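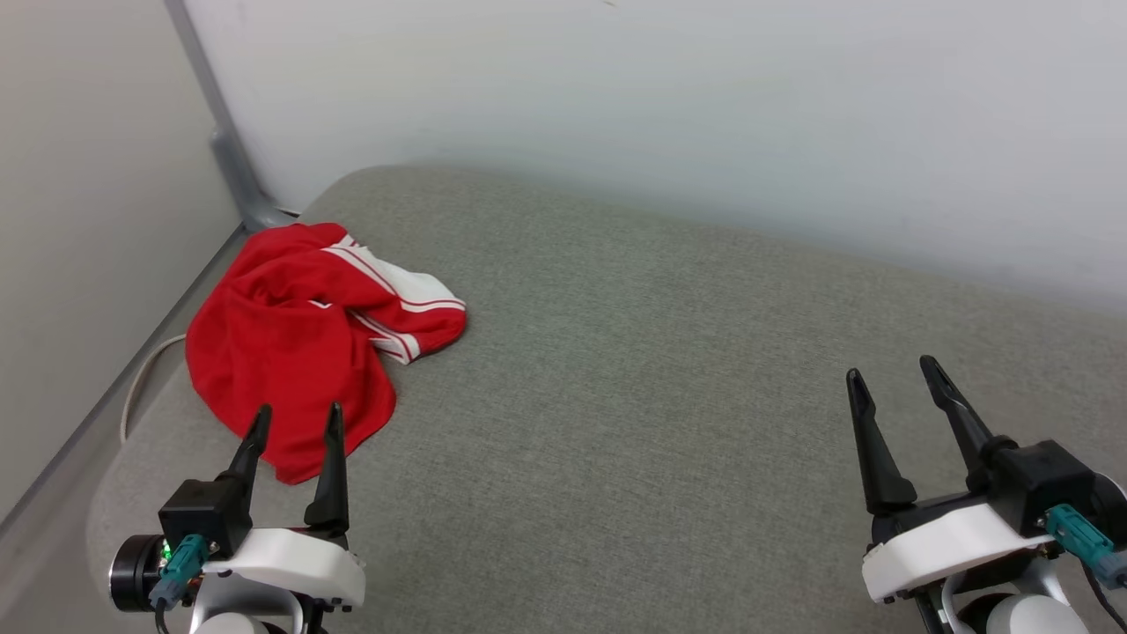 Jeanie Forsyth asked in her comment to our February report whether donated sportswear is worth the work, when so much of it comes with print and loose threads. It was a fair remark and we looked at it again before writing this one.

Progress of the Negi clothing reuse project, 2021-04-30

In this period the sorting of sportswear went slower than planned. A jersey needs more time than a plain shirt. It has to be opened flat, the side edges have to be checked, and the number and the letters have to be looked at for cracks. We also found that many pieces arrive bunched up, so the first step is always to spread them on the seat and smooth the sleeves by hand.

From the Gomach collection point we received 56 pieces of sportswear. Of these, 7 were set aside for repair. Danang Pillai keeps the list.

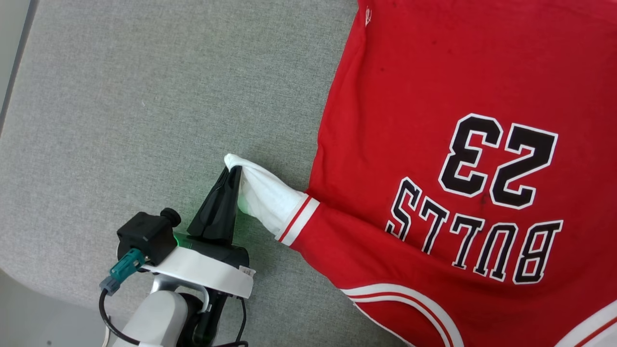 For team jerseys we now use one rule: small marks and a few loose threads go to repair, and only torn cloth goes to recycling. Before, Malcolm Penrose and I decided piece by piece, and we did not always agree. The folding is also changed. The print stays on the outside, so the families can see the team and the number without opening the pile.

Of the grant, 3000 dollars remain for the next period. We ask your permission to move a part of it from transport to sewing material. Two more repair tables are still to be ordered.

Milagros Lozano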